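Gritik Opens Its Second Repair Counter, and I Finally Get to Tell You About It

FOR IMMEDIATE RELEASE
21 April 2019

Hi, I'm Chanida Chaimongkol, and I run Gritik, the repair and resale shop on the corner of Jernar Street. I write our press releases myself, which is why they sound like this. If you're an editor and you need something shorter, take the next paragraph and go with my blessing.

Gritik is opening a second counter inside the old Nekside furniture hall, two blocks from the river. The new counter takes in desktop computers, lamps, radios, sewing machines and small kitchen appliances for repair. It also sells refurbished desktops with a six-month warranty, starting at $70. Doors open at nine in the morning, and there will be coffee and my aunt's coconut cakes until they run out (they will run out).

OK, now the longer version!

Why a second counter

We started out with one bench and a very long waiting list. Last year we fixed 684 items on Jernar Street, and by the time the holidays came around you could barely get to the register for all the toasters and computer towers stacked in the hallway. I love a full shop, but I don't love telling a student that her computer will be ready three weeks after her paper is due.

So in March we signed the lease at Nekside. The hall has big north windows, a loading door at the back and a floor that doesn't slope, and if you've ever chased a screwdriver across my Jernar Street floor you'll know how happy that last one makes me. The landlord let us keep the old sales desk from the furniture days. We sanded it for what felt like a month and it's now where you'll drop things off.

Ye-rin Noh is moving over from Jernar Street to run the place. She's been with me for six years and she's the one who taught me to solder properly, after I'd been doing it badly for most of my adult life. "I want people to come in and ask questions," Ye-rin says. "If you'd like to know what broke, I'll show you the part. If you just want it working by dinner, that's fine too."

What we're doing about prices

People ask me this more than anything else, so let me be plain. Looking at your item is free. We call you with a price before we do any work, and if you say no, you pick it up and owe us nothing. If a repair costs more than half of what we'd charge you for a refurbished one, we'll tell you so on the phone and you can decide.

Parts are the tricky bit. We keep a shelf of power supplies, fans, memory, switches and plugs, and a lot of it comes out of machines that were beyond saving. Please keep bringing those in! An old desktop that won't start can still have a perfectly good fan in it, and there's somebody across town whose computer is howling like a leaf blower for want of one.

The Qian shelf

I'm really excited about this one. Along one wall of the new hall we're setting up what we call the Qian shelf, named after the first customer who ever handed me a box of spare parts and told me to give them away. Anything on that shelf is free to take. So far it holds 311 pieces, mostly cables, keyboards and mice, plus a truly strange number of desk lamps without their shades. Take what you need and leave what you don't.

Saturday-style tinkering, any day you like

We're also starting a small class called Open It Up. You bring a desktop computer, or borrow one of ours, and we go through it together: how to shut it down and unplug it, how to get the side off, what each part does, how to clean out the dust without breaking anything. We lay the tower down flat so you can look straight in at the board and the cards, and you don't need any experience at all. My mother has taken it twice. She now has opinions about thermal paste.
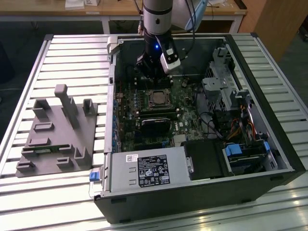

How to sign up

Places are limited to six people per class, and the class costs $20, which covers tools and a printed parts guide to take home. Sign up at either counter or call the Jernar Street shop and leave your name – we do call back, usually after closing. Kids are welcome with a grown-up. Please back up your files first if you're bringing your own machine. Long sleeves and dangly bracelets are best left at home.

Getting here

The entrance is on the river side of the Nekside hall, under the green awning. There's bike parking by the loading door, and if you're dropping off something heavy, pull up at the back and ring the bell. Jernar Street keeps its usual hours and isn't going anywhere – I'll still be there most mornings, complaining about the floor.

Press contact

Chanida Chaimongkol, owner, Gritik. Reporters are welcome to come by before opening day for a look around. Ask for me or for Ye-rin Noh at either counter.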